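Prarnum Price Notes: README

Welcome, and thank you for stopping by. Prarnum is a small dataset of hourly prices and trading volumes for a handful of mid-sized crypto coins, put together with a plain-text log of what was going on in the market at the time. I started it in October as a folder on my own laptop, because I was tired of downloading the same price history over and over and finding that it had changed a little each time. A few people asked for a copy, then a few more, and so now it has a proper README.

If you have never worked with price data before, you are very welcome too. I have tried to keep the words simple, and where a term comes straight from the trading world I explain it the first time it turns up.

What you get

The download holds 460 files, one per coin and month, plus the log. Each price file is a plain CSV that opens in any spreadsheet program. The columns are, from left to right: time, open, high, low, close, volume, source, flag. Times are in UTC and mark the start of the hour. Prices are in US dollars, and volume is counted in the coin itself – please check this before you compare two coins, since I have been caught out by it myself more than once.

The flag column is usually blank. A "g" means there was a gap in the source and the row was left out of the averages. An "s" means a single trade moved the price so far that I looked at the row by hand. I never delete those rows. Some of them are mistakes and some of them are just crypto being crypto, and I would much sooner let you decide!

Where the numbers come from

Everything is collected with a little script called Pralter, which lives in the tools folder. It asks each source for the last finished hour, waits a moment, asks again, and only writes the row if both answers match. It is slow and I am quite fond of it. If the answers don't match after 3 tries, the row gets a "g" and Pralter moves on.

The script stores nothing about wallets, accounts or people. There are no addresses in the data and no order books, only the hourly totals.

The log

The log is the part I enjoy most and the part that is the least tidy. It is one long text file called masilela.txt (Masilela was the working name for the whole project, and I never got around to renaming it). Each entry has a time, a coin or the word "all", and a sentence or two: an exchange paused withdrawals, fees jumped, a network upgrade was put back a week. Entries are my own wording. I wrote them soon after the fact, so please treat them as notes from somebody paying attention and check anything important elsewhere.

Getting started

Unpack the archive anywhere you like and keep the folder names as they are. Open one file first and look at it with your own eyes before you load the whole lot – it saves so much trouble later. The sample folder has a short file with 100 rows that is handy for testing.

If you use the Ukitz notebook in the tools folder, set the path in the first cell, then run the cells in order. It draws a price line for each coin and a second line with the gaps filled in, so you can see how much the filling changes. On an older machine, lower the row limit to 2000 and it should run comfortably.
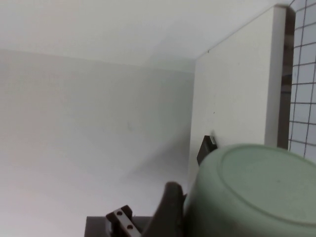 Known problems

Two of the smaller coins changed their ticker partway through. The files use the new ticker all the way back, and the old one appears only in the log.

Daylight saving time is not an issue in the price files, but a few early log entries were written in my local time. I have fixed the ones I could find.

Volumes from different sources are not added up in quite the same way. Within one source they are fine to compare. Across sources, be careful, and have a look at the source column first.

Please don't use this for

Live trading, tax returns, or settling an argument about who bought at the bottom. The data arrives late and is meant for study, for class projects and for curious people with a free evening.

License and thanks

You may copy, change and share the files as long as you keep this README with them. If you spot a mistake, open an issue with the file name and the time of the row, and I will look at it as soon as I can. Small fixes to the log are just as welcome as big ones, and spelling counts.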